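Snack time is still hard work for the machines

If you have been waiting for a robot to tidy up after the family, the people at Skostora would like you to hang on a while longer. The small company, which works out of Bustamante, has spent the months since May teaching machines the everyday kitchen chores most of us do while thinking about something else, and it shared its first results this week with plenty of good humour.

The training starts with people. They work through the chores in ordinary home kitchens using hand-held grippers, and the recordings go to the software team, who now have 1806 usable ones (the goal is 2000 by the end of the season). Towels and cups have gone rather well. Food is another story, particularly anything thin and crisp, where a squeeze that would suit a spoon leaves you with crumbs.

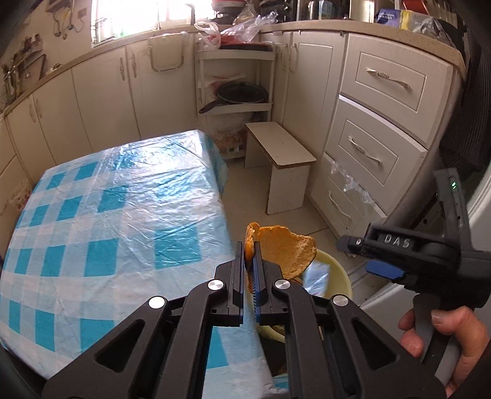 Crumbs and all

In the latest trial the company's robot arm, nicknamed Jumetti, was asked to move 24 pieces of crisp food from one bowl to another. It managed 9 without breaking them, and took most of the morning to do it, though the team was delighted, having seen only a couple survive the time before.

Shop-floor work may come sooner. Atitz, a bakery supplier down the road, has agreed to try the arm on its packing bench, starting with boxed goods and leaving the flatbreads in human hands for now. Skostora says a kitchen helper you could buy for your own home is still years off.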